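Which glaze or pattern do you never get tired of?
Ceramics and Pottery > General Chat

fernhollow_jo
I've been collecting pottery since college and my taste has swung all over the place. First it was plain white everything, then brown stoneware, then a stretch where I'd only buy things with a chip because they were cheap and I was broke. Right now I'm deep into blue and white and I can't see myself coming out of it!

What gets me is how loose the painting can be. If you've got a vine that runs right around a curve and the painter didn't stop to fuss over it, it feels alive. I have a Walis jug at home with one long stem on it that changes width about halfway, and I love it more for that.

I went around the shops with my sister-in-law on Sunday and this one has been in my head ever since.

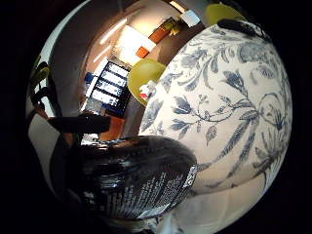 Vines and feathery fronds in slate blue. I am weak.

So tell me yours. Glazes, patterns, shapes, whatever you keep going back to.

mudroom
Celadon, forever. I know it's the obvious answer. A good celadon pools in the carved lines and goes darker there, and you get a drawing for free. I've been trying to get one right in my own kiln since March and so far I have a shelf full of gray-green disappointments.

Blue on creamy white is lovely though. Much kinder than blue on that cold bright white you see everywhere.

tallpines77
Going to be the grump here. I find most leafy blue and white really samey. You see one frond, you've seen the whole cabinet. Give me a plain tenmoku bowl with the rust breaking at the rim and I'm happy for a week.

fernhollow_jo
tallpines77, I'd argue with you but I own 4 tenmoku bowls, so I can't say you're wrong about tenmoku. You are wrong about fronds.

mudroom
Seconding that, fronds are hard! Try painting one with a long brush on a bisque surface that drinks the color the second you touch it. You can't go back over it. If your hand shakes, it's there for good.

oldkilnroad
Solid bright color for me, and I expect to get booed. I grew up in a house where every dish was beige. The first thing I bought with my own money was a Zulima planter in tomato red and it is still the best thing in my living room. People say bright glazes look cheap, and I think they've only ever looked at cheap ones. A really deep glossy glaze with some thickness to it catches the light in a way no matte surface can.

tallpines77
Not booing, but I do think gloss is a crutch. It looks great in a shop under good lighting. Then you get it home, put it by a north window, and it's just a shiny thing. A matte glaze looks the same all day long and you can live with it.

oldkilnroad
That's exactly what I like about gloss, though. It changes! Mine is one color at breakfast and another by dinner. And it wipes clean with a damp cloth, which my matte stuff never does. I have a matte Berisha vase that picked up a gray smudge the day I brought it home and I have tried everything short of refiring it.

mudroom
Baking soda paste and a soft toothbrush, oldkilnroad. Test it underneath first. Worked on metal marks for me, might do nothing for yours.

fernhollow_jo
Okay, I have to admit oldkilnroad has a point. I always say I don't like bright colors and then I stand in front of something like a big lime green and go quiet.

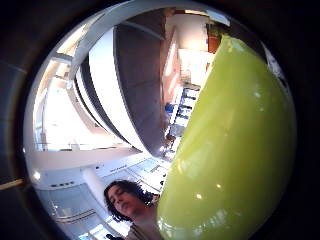 My trouble is where I'd put it. My shelves are all blue and white and wood, and one loud color would take over the whole room. Maybe that's fine? I had an Ultska catalog open at lunch and the rooms I kept turning back to all had one strong color in them and a lot of quiet stuff around it. I may need to move some jugs.

oldkilnroad
Move the jugs! Start with something small on a low shelf, live with it for a couple of weeks, and see if you reach for it. That's how the red planter got in. It started out in the laundry room.

tallpines77
I'll allow one bright piece per room. Two and it's a toy store.

quietslip
New here, been reading for a while. Can I put in a word for plain salt glaze? Nothing painted, just the orange peel texture. I have 3 mugs and I run my thumb over them the whole time I'm drinking. I think touch gets left out of these threads and it's half of why I buy anything.

mudroom
Welcome, quietslip! Yes to salt glaze, and please start a thread on texture, I have a lot to say about ash runs.

fernhollow_jo
Yes please do! And post the mugs.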